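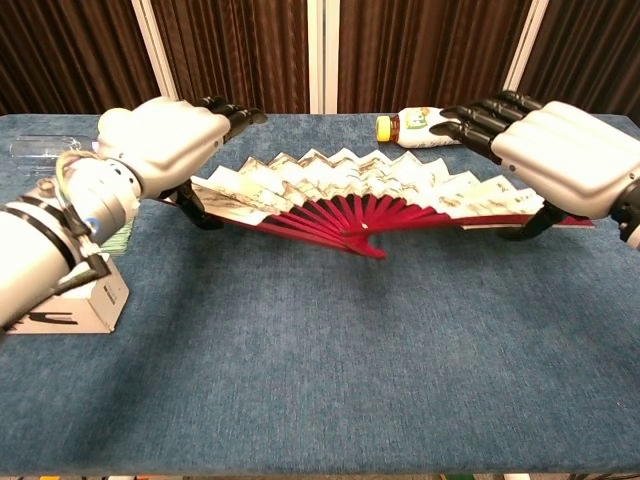
Nelu Pană reckons you can teach a pair of robot hands anything you can do slowly, and that most people's trouble is that they've never in their lives done anything slowly. I had that in a message from him the evening before our Remine kit arrived, and I've thought of it nearly every day since, usually with my arms up in the air and my tea going cold.

So, the Remine. It's a set for showing a two-handed robot a job by remote control: a pair of gloves, a padded harness that takes the weight off your shoulders, a foot pedal, and the software that ties it all together and saves each go as you make it. We paid 1,829 pounds for it, on top of the arms and hands we already had, and I've been using it since December. Long enough, I think, to say something useful to anybody wondering whether to part with the money.

Let me start with the gloves because I love them. They're light, they're soft on the inside, and they don't pinch between the fingers the way our old Iveck pair did (I had a sore spot on my left hand for weeks with those, and I wasn't the only one). You press the pedal, the robot's hands pick up from wherever yours are, and off you go. The first time I opened a folding fan with it I'm afraid I cheered out loud. A fan is a lovely thing to practise on - the ribs want to spring, the paper wants to crease, and both hands have to agree about how fast they're going. If you pull with one and forget the other, the whole thing skates across the table.

I recorded 300 goes at the fan over the winter and kept 277 of them, and I was quite strict. The ones I threw out were nearly all my thumbs. The gloves follow the four fingers beautifully, but the thumb lags a touch, and when you want to hold down something as thin as the end of a fan you do notice. Abundio Barajas told me to set the thumb up separately, with the hand flat and then in a fist, and it helped a good deal, though I still find myself pressing a moment earlier than I'd like.

The other thing I'd grumble about is touch. There's a little buzz in the fingertips when the robot meets something, and on a firm object it's perfectly clear, but on paper and cloth it hardly stirs. You end up working by eye. I'd put a thick cloth on the table if you haven't one already, as it forgives a clumsy landing, and I'd choose a plain colour so you can judge where the edges of things are.

The software is the part that won me over. After each go you get three buttons - keep, bin, or keep with a note - and you can press them without taking the gloves off. It sounds such a small thing! With the Iveck I was forever peeling myself out of one glove to click a mouse, and by teatime I'd stopped writing notes altogether. The playback is good too, though slow to load once a folder gets big.

We bought ours through Flonddale, who were kind on the telephone and sent a second harness when the first turned out too small for Jaramillo, our tallest operator. The printed guide is thin, and the page on cables is plainly wrong about which lead goes in first, so do ring them before you start unscrewing anything.

Four stars from me, and I'd have given the fifth for a better thumb. If your work is mostly lifting boxes you could manage with something cheaper, but for folding, opening and smoothing I'd buy it again. Get the larger harness.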